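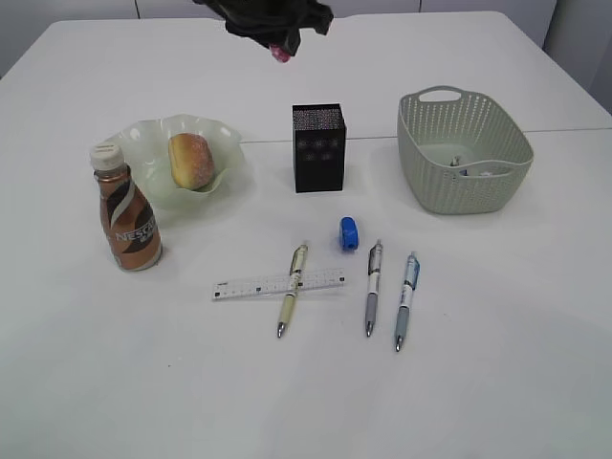

Re: [breakroom-list] What goes in the basket and what doesn't

From: Solène Gautier
To: breakroom-list
March 12, 2018

Alcides Tello wrote:

> The shared table on the second floor has become a sorting problem again.
> I propose one rule: anything under the size of a mug goes in the green
> plastic basket, anything larger goes back to the shelf. Food is handled
> separately. The Meritz crate is still available if the basket is too
> small, but it has solid sides and I would prefer not to bring it up.
> Please reply with objections before I print the label.
>
> Alcides

Alcides,

One objection, and a few notes on the rest.

The size rule fails on the coffee bottle. A plastic Nescafé bottle is taller than a mug, so under your wording it goes to the shelf. It also has a screw cap, and the upper shelf slopes forward. I would rather keep bottles on the table, upright, left side, next to the bowl. The shelf can take the spare filters and the Pekex tins, which are square and stay put.

On the basket: keep it. The walls are perforated, so crumbs and pencil shavings fall out when it is shaken over the bin, and the cut-out handle on the short side makes it easy to pull with one hand. The drawback is depth. Small items settle at the bottom, and from a seated position the near wall hides most of them. I suggest a limit of one layer. If something has to be dug for, the basket is overfull. The Pakanent drawer insert has 4 compartments and would solve this, but it is 300 mm wide and I have not measured the inside of the basket at floor level, where the rounded corners take up space.

The pencil sharpener should go in the basket under either rule. It is small, blue, and rolls off the front of the table about once a week. Same for loose caps, clips and keys.

The black box with the star patterns is a separate case. It stands on end, tall and narrow, and a light push at the top will move it. Lay it flat or put it against the wall. I don't think it belongs in the basket, as it would take the space of everything else. If the owner reads this list, please claim it. Otherwise it goes to the cabinet in room 712.

Food: agreed that it is separate. Bread goes in the pale green glass bowl and nowhere else. One roll sits well in it, leaning on the side. The rim is scalloped, so a flat lid will not seal, and the Poulain lids we bought for the old bowls are no use on this one. Anything left overnight should be in a bag. Please don't stand the bottle right in front of the bowl, as the wavy rim is easy to catch when you reach past.

Proposed wording for the label:

BASKET: small loose items, one layer.
BOWL: bread only.
BOTTLES: on the table, upright, capped.
ALL ELSE: shelf.

I can print it on the wide tape. The white table top marks easily, so the label should go on the wall.

Also, the seam across the back half of the table collects crumbs. A dry brush along it works better than a cloth. I left one on the hook by the sink.

Solène

2 replies | 0 attachments | Share (1)

Recent in breakroom-list
Shelf brackets, second floor
Poulain lids, free to a good home
Kettle descaling, March
Who has the wide label tape?

Contact the list owner | Back to top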